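Home | Threads | Laundry | Archive | Search

Print this | E-mail this

Microfiber care, a thread. Most towels that get thrown out as "worn" are clogged. The fiber is a polyester and polyamide blend, split fine enough to hold oil and dust. It also holds fabric softener, and softener is what kills it.

Softener leaves a waxy coating on the fiber. On cotton you get a softer hand and slightly worse absorbency. On microfiber the towel starts pushing water across the surface. Same goes for dryer sheets.

Detergent: liquid, unscented, half the dose on the bottle. Powder can leave grit in a deep pile if the water is cold. I used Kondis for years and now use Tilier. No difference I could measure.

Wash microfiber with microfiber only. Cotton sheds lint and the pile grabs it. Once it's in there you are picking it out by hand.

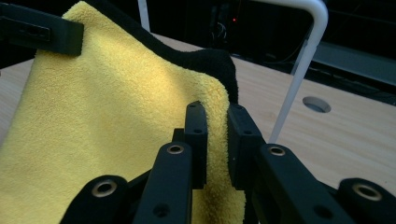 Yellow plush towel, black along the edge. Looped pile, so watch for snags.

Temperature. Warm is fine, 104 F or so. The Numo label says low heat for drying and I'd follow it. High heat can flatten or fuse the fiber tips. You will feel it as a scratchy patch.

Line drying is safest. My thick ones take up to 11 hours indoors in August with the window open. Thin glass towels are done well before that - I take them down first.

Recovering a clogged towel: soak in hot tap water with a little detergent for 38 minutes (my timer, not a magic number), then wash warm with an extra rinse. White vinegar in the rinse helps if your water is hard. Never mix it with bleach. Never use bleach on these anyway.

Test: put a spoonful of water on a plate and lay the towel over it. Good towel, the plate is nearly dry when you lift. If it beads or smears, soak again. After two soaks I demote it to wheels and door sills.

Someone asked about the Xie waffle weave. Same rules, shorter drying time. I have eight of them and the edges on one have started to fray. Trim the thread, don't pull it.

Print this | E-mail this

Older | Newer | Top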